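Gripper Trials at the Gatmont Shop: Gallery

Posted 14 Aug 2026 by Imre Kocsis

We spent most of the summer comparing two sets of gripper fingers and two places to put the wrist camera. The job was the same throughout: move plastic drinking cups on and off a tray. Cups are cheap and light and they show up a bad grip quickly. Clear ones are also hard on a camera, and that was half the reason for picking them.

The stock fingers came with the arms. The second set was cut for us by Weidemann and has a softer pad with a shallow curve. Both sets fit the same parallel gripper, and swapping them takes a hex key and a few minutes. Control software was Utelura on both arms, left on its default speed limits except where noted.

We logged 1,369 grasps in all. The first 149 were thrown out after we found a loose mounting screw on one wrist. Another 499 were run with the stock fingers and the rest with the Weidemann set.

Booth and cups

The booth walls can be changed, and we ran the trials with plain panels first and printed ones after. The printed panels were meant to give the cameras a harder background. The stock camera position did worse with them, mostly on the clear cups. Moving the camera back on its bracket by 30 mm got most of that back.
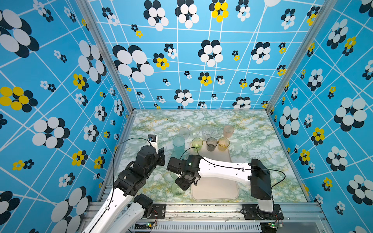
Both arms over the marble-patterned top, with the cups set out beside and behind the tray. Flowered panels on all three walls.

Colored cups gave little trouble with either set of fingers. The amber and dark gray ones were picked up cleanly from almost any angle. Frosted cups were found reliably but sometimes read as closer than they were, so the fingers closed early and tipped them. We added a short pause before closing and the tipping dropped off.

Fingers

The stock fingers are flat and stiff. They hold well on the lower half of a cup and slip near the rim, where the wall flexes. The Weidemann pads held at both heights. They also left marks on the cups after long runs, and they pick up dust, so they need a wipe between sessions.

Cables

We rerouted the wrist cable twice. The first route ran under the forearm and caught the edge of the tray when the arm reached across. Clips along the top of the link fixed it. If you have the same arms, leave more slack at the shoulder than the manual shows – ours pulled tight at full reach.

Next

The rig goes to Clollosholm in November for the second half of the comparison, which covers two controllers with the fingers kept the same. We will use the Weidemann set there, plus a stiffer version of the same pad if it is ready by then. Grasp logs and the drawings for the camera bracket are available on request. Please say which arm you have when you write, as the bracket holes differ between the two versions.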